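Fetstead Property Forum > Shared Premises > Deposits for catering equipment at Skundlow Hall

skundlow_office
Hirers are invited to comment on a proposed change to the terms of use. From March, the office intends to require a deposit for all catering equipment, to be returned when every item has been checked in. The present loan period of 3 days would remain in force. Replacement of missing and damaged equipment cost $4000 last year, and the hire fee was never set with that expense in mind.

fetstead_supper_group
Our group has used the hall for many years and objects to the proposal in its current form. A small group serving one meal a month would pay the same deposit as a firm catering a wedding. We would ask the office to consider a scale based on the number of items borrowed.

eastside_lettings

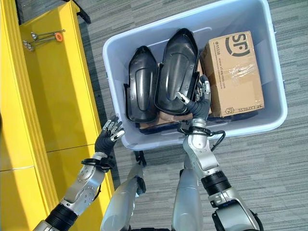 Deposits only work where the inventory is precise, and in our experience most inventories are not. An entry reading "serving utensils, assorted" cannot be enforced against anyone. Each line should allow a person who has never seen the item to recognize it. A suitable entry would be "tongs, metal, rounded scoop-like tips, orange piece near hinge end." Large plastic bins should likewise be listed by color and size, and the same wording should appear on the check-out and check-in sheets.

skundlow_office
The point about wording is accepted. The existing list was carried over from an older system and contains several entries of the kind described. A revised list will be posted at the hall entrance. The request for a scale of deposits is under review.

harbor_row_tenants
We disagree that the inventory is the main difficulty. The pantry dates from 1904, along with the rest of the building, and its shelves are too deep. Items are pushed to the back and recorded as missing. We have twice been charged for Jonia serving trays that were later found behind the roasting pans. Shallow shelving should come first, and the deposit can be discussed afterward.

eastside_lettings
Shelving may help, but it does not settle responsibility when an item leaves the building. Stankevičius, which supplies our own premises, marks each item with a number at the time of delivery. Checking a full set in takes very little time as a result. 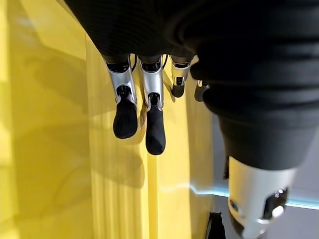 Robotic hand with black knit fingertip cap, close view.

Numbering does have limits. Marks wear off utensils that are washed often, and we renew ours every spring. Linens are better handled with a sewn label.

fetstead_supper_group
We would support numbering and would be willing to pay a modest deposit on that basis. We remain opposed to a single flat amount. Will hirers who bring their own utensils be exempt?

skundlow_office
Hirers who bring all of their own equipment would pay no deposit. Those who borrow any item, including a single tray, would be covered by the new terms. The office has also asked for a price on shallow shelving for the pantry – the work would need to be done between bookings.

harbor_row_tenants
Thank you. Please confirm whether the earlier charges for the trays will be refunded.

skundlow_office
Please send the two invoice numbers to the office by private message. Refunds will be issued where the check-in sheet shows that the trays were on the premises.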